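Bemness: setup and care of the simulated tabletop cell

README, last touched in November

Bemness is one table, one hand and one cup, all of them simulated. It is the cell we use to check grasp code before that code gets anywhere near the Stuven cell down the hall, which has real fingers and a real repair bill. This file covers how to bring the cell up, how to keep it healthy, and what to do when the cup leaves through the floor.

If you only want to run the thing, read "Bringing it up" and stop. If you broke it, skip to "Repairs." If you are here to add a second cup, please read "Things we have said no to" first.

What is in the repository

cell/ holds the table, the wall and the lights.
hand/ holds the hand model, its joint limits and its contact shapes.
props/ holds the cup.
checks/ holds the scripts you will pretend to have run.
dindine/ holds the scheduler settings. Dindine is our job runner and has its own README, shorter and angrier than this one.
old/ holds things we were afraid to delete.

Bringing it up

Pull the repository and the mesh pack together. They are versioned separately for historical reasons, and the historical reasons no longer work here. A new hand file with an old mesh pack will load without complaint and then bend its fingers the wrong way.

Start the cell with the display on the first time, even if you plan to run headless later. Let it sit for 300 steps with no commands going to the hand. The cup should settle and stay settled. If it creeps, your contact settings are off and every grasp you record afterward will be a grasp of a cup that was leaving anyway.

Then run the checks in this order:

checks/limits sweeps each joint to both ends and back.
checks/table drops the cup and reports where it came to rest.
checks/approach moves the hand to the pre-grasp pose and holds.

The third one needs a human to look at it. We tried to automate the looking and got a script that approved everything, including a run with the hand upside down.

What a good approach looks like

The cup starts on its side in all the standard episodes. Upright was too easy and told us very little about the thumb. At the hold pose you want the fingers above the cup and the thumb down by the base end, with the hand still open. If the fingers have started to curl at this point, the close command is firing early, and you should look at the timing offset before you look at anything more interesting.
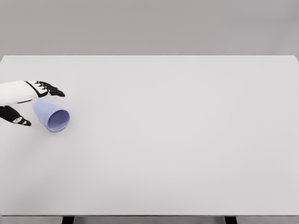
Hold pose, hand in from the left. Fingertips past the upper rim, thumb tip to the left of the base.

Check the thumb first. The fingers tend to land in the same place whatever you do to them, while the thumb has opinions. A thumb that sits too high will come down on the side of the cup during the close and push it along the table, and the log will record this as "contact made," which it was.

Check the wrist next. A slight downward angle is correct. People see it and want to level it out. With a level wrist the thumb can't get low enough, and you will spend an afternoon rediscovering that.

Routine care

After every mesh change, rerun all three checks. After every physics engine update, rerun them and also compare the settle position against the stored one in checks/reference. The tolerance is 2 millimeters. It used to be tighter, and then we got tired.

Clear the contact cache when you switch branches. The cache does not know about branches. It will hand you contact shapes from whatever you were working on before, and the results will be just plausible enough to make it into a slide.

Leave the lights alone. The flat gray wall and the pale table are meant to be dull. Anyone training a vision model on top of this can add their own variation downstream, where it gets logged. An earlier version of the cell had a nice warm side light that somebody had tuned by eye, and half the comparisons from that period are useless.

Keep the hand's joint damping in the hand file. Do not override it in a run script. Overrides in run scripts are how we ended up with nine versions of the same hand, each one described in its commit as the fixed one.

Repairs

Cup falls through the table. The time step is too large or the tabletop contact shape has gone missing. Check for the contact shape first. The visible tabletop and the one the cup lands on are separate objects, so the table can look perfect and still not be there.

Cup vibrates in place. Usually two contact shapes overlapping at the rim. Reload the props folder. If it still vibrates, rebuild the cup's contact shape from the mesh with the script in props/, and go get a coffee.

Cup launches. The hand spawned inside it. Reset the start pose and move the hand back before spawning. Please stop sending us clips of this. We have plenty.

Fingers pass through each other. Self-collision is off. It is off by default in the Minami import tool, which we use because it is the only one that reads our joint files. Turn it on after each import. There is a reminder printed at the end of the import, under 31 lines of warnings that you can ignore.

Thumb drifts during hold. The gain on the base joint has been reset to its factory value. This happens when the hand file is opened and saved in an editor that "cleans up" numbers. Restore it from the main branch and use a different editor.

Everything is correct and the grasp still fails. This is a research result. Write it down.

Moving code over to Stuven

A grasp that passes in Bemness is allowed to be tried at Stuven at low speed, with the stop button within reach. Passing here means the code does not do anything stupid in a room with perfect lighting and no dust. It says nothing about cable drag, a worn fingertip or a table that somebody leaned on.

Copy the joint limits from Stuven to Bemness, never the other way. The simulated hand can survive limits that are slightly generous. The other one makes a noise.

Things we have said no to

A second cup. The settle check assumes a single object and so does most of the code after it.

A wood grain texture for the table.

Moving the start position to the middle of the table. Yes, there is a lot of open tabletop to the right. The transport episodes need it.

Renaming old/ to archive/.

Known problems

The settle reference was recorded on one machine and drifts a little on others. We know which machine and we are being nice to it.

Headless runs do not write the hold pose snapshot unless the output folder already exists. They do not say so. Make the folder.

checks/limits reports success if the hand fails to load, there being no joints outside their limits. A fix is sitting on a branch, waiting for someone to remember what the branch is called.

Changes

Changes to this file go through the same review as code. Changes to the cup go through a longer one.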